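報道関係各位

株式会社Jilent

家庭用食器の長期貸し出しサービス「Karimi」、12月より受付を開始
引っ越しや単身赴任の期間に合わせ、必要な枚数だけを月単位で

株式会社Jilentは、家庭用の食器と卓上用品を月単位で貸し出すサービス「Karimi」の申し込み受付を12月に開始します。対象は個人の利用者で、最短2か月から借りられます。

サービス開始の背景
当社はこれまで、貸しホールや研修施設に向けて食器の貸し出しを行ってきました。個人からの問い合わせも以前から寄せられており、転勤、建て替え中の仮住まい、親族の長期滞在などで一時的に食器が足りなくなるという内容が大半でした。業務用の契約は最低数量が200点で、一般の家庭には合いません。そこで少量から借りられる窓口を別に設けることにしました。

サービスの内容
取り扱うのは、平皿、深皿、飯碗、汁椀、マグ、グラス、カトラリー、布類です。組み合わせは自由で、最低数量は4点、上限は50点です。人数分をまとめて選びたい方のために、あらかじめ品目を決めたセットも用意します。セットの中身は申し込み時に1点ずつ入れ替えられます。

食器の柄は無地を中心にそろえました。途中で枚数を追加した場合も、同じ形のものをお届けします。在庫が切れているときは、近い寸法の品を事前にご案内し、了承をいただいてから発送します。

返却と破損の扱い
返却時は、お届けの際の箱に入れて集荷を依頼してください。軽く水洗いしていただければ、洗浄と消毒は当社の作業場で行います。箱の仕切りは畳んで保管できるので、捨てずに取っておいてください。

通常の使用で生じた細かな傷や、茶渋などの着色については費用を請求しません。割れや大きな欠けがあった場合は、品目ごとに定めた補修費をいただきます。金額は申し込み画面で確認できます。破片は返送せず、お住まいの自治体の区分に従って処分してください。

作業場の移転について
受付開始に合わせ、洗浄と検品の作業場をJidham倉庫の1階に移しました。従来は洗浄と梱包を別の建物で行っていたため、返却から再出荷までに日数がかかっていました。移転後は同じ階で作業を終えられます。業務用の貸し出しも同じ作業場で扱いますが、個人向けの品とは棚を分けて管理します。移転に伴う電話番号の変更はありません。

配送はFlulov便が担当します。お届けは午前、午後、夜間から選べます。離島など一部の地域では時間帯の指定を受けられません。

担当者のコメント
Karimi担当のトリニティ・グエン＝トランは次のように述べています。
「私自身、仮住まいで半年ほど紙皿を使っていたことがあります。買い足すと次の引っ越しで荷物になるので、結局そのまま過ごしました。同じような時期にある方に、普通の皿で食事をしてもらえればと思っています」

業務用部門を担当するセニョ・アメガシーは「既存のお客様の契約条件や納期は変わりません。繁忙期の在庫は個人向けとは別に確保しています」と話しています。

申し込み方法
当社ウェブサイトの専用ページから、品目、数量、希望期間を選んでお申し込みください。在庫の確認後、担当者から確定の連絡を差し上げます。期間の延長は、返却予定の前月末までにお知らせください。延長の回数に制限はありません。

気に入った品の買い取りにも応じます。買い取り価格は、それまでの利用月数に応じて下がります。一部の品だけを買い取り、残りを返却することも可能です。

本件に関するお問い合わせ
株式会社Jilent　Karimi担当
受付時間は平日の午前10時から午後5時までです。取材のお申し込みも同じ窓口で承ります。

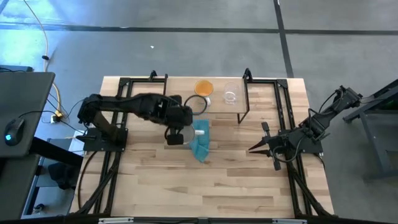

なお、セットごとの品目一覧と補修費の表は、受付開始と同時に専用ページに掲載します。紙の一覧をご希望の方には郵送しますので、上記の窓口までご連絡ください。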